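From the reading pile

Hello again, everybody. I'm writing this one at the kitchen table with a stack of poetry books next to me and the windows open, and I meant to start with the workshop dates, but I got distracted by a collection I've now read three times, so the dates are going at the bottom.
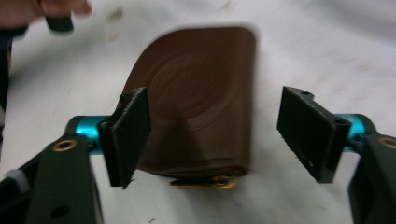
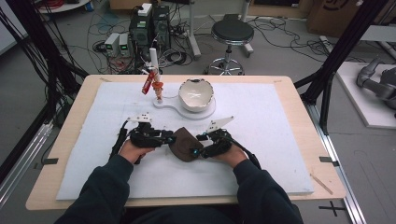 Brown leather on a white surface, and the dark brown piece held between two hands.

The book is Tirnen, by Slavica Obradović, and it's her second. Her first was all short, cold lyrics about train stations (I liked it, I didn't love it), so I wasn't expecting this one to be so full of people! Tirnen is the name of the town her grandmother left at nineteen, and nearly every poem is set in one of its kitchens or on the road out of it. There's a long sequence in the middle called "Salt Ledger," where the grandmother's debts and favors are listed line by line, and somewhere around the second page you notice that the favors have started to rhyme and the debts haven't. I went back and read the whole thing out loud to check. My neighbor probably thinks I'm losing it.

What I kept thinking about was how little she explains. Half the poems have somebody's name in them and we never learn who they are. Amândio Arruda, who lent me his copy and wants it back, found this maddening and told me so over two cups of coffee. He thinks a few notes at the end would have helped. I can see that, especially in the last section, where I lost track of which aunt was which and had to flip back more than once. But when I try to imagine the notes I don't want to read them.

My favorite is a tiny one, "July, Upstairs," eleven lines about a fan that doesn't work and two sisters not speaking to each other. I won't quote it, since it needs all its lines. If you only stand in the store and read one page, it's on page 40.

A couple of grumbles. The prose pieces near the end feel like they wandered in from another project, and one of them uses the word "luminous" twice, which is twice too many for me. And the type is small! I'm getting to the age where I notice.

It's 111 pages from Drarkbridge, who did a first printing of 1000, and they tell me there are still copies. Gun-woo Ki has ordered a few for the store, so ask at the counter if you don't see it on the shelf.

Next up for me is Kiprono Urio's Laizer, a novel in verse that I've been putting off because it's enormous (814 pages, my poor wrists). Simin Ghorbani is reading it too and is way ahead of me already. Anybody want to join us? We're going slowly, one chapter a week, and you can start late.

Okay, dates. The fall workshop begins September 11, 2021, at ten in the morning, in the back room of the store. Bring a poem with a place name in it, yours or somebody else's, and something to write with. There are four spots left, and you can grab one by replying to this email.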